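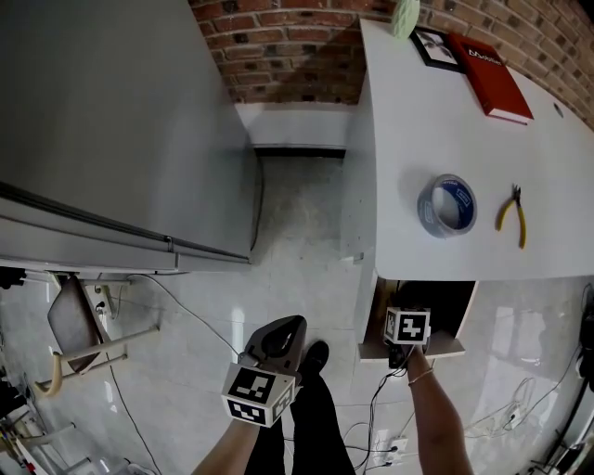 Week two at the Jekdale clinic and I still can't find the good stethoscope. Hurried post, sorry, back on at 10. We saw 17 people this morning, mostly coughs, a few blood pressure checks, one ankle that really needed an x-ray in Brerkthorpe. That's a long ride with a bad ankle. The drip stand in room two came loose again – so out came the pliers with the yellow handles and the duct tape, which were on the white table and count as clinic supplies by now. Fixed, sort of. Will hold till teh new one comes.

Other news. The Vermeulen grant came through!! 1000 for the fridge. Vaccines, finally, without the cooler box and the praying. Jornar is delivering it in December, they say. We'll see.

Tired. Learning tons though. How to listen to a chest with kids yelling next door, how to explain tablets twice a day, with food, and then explain it agian. My notes are a mess – 12 pages to type up tonight and I've done one.

Ok, they're calling me. More when I've slept.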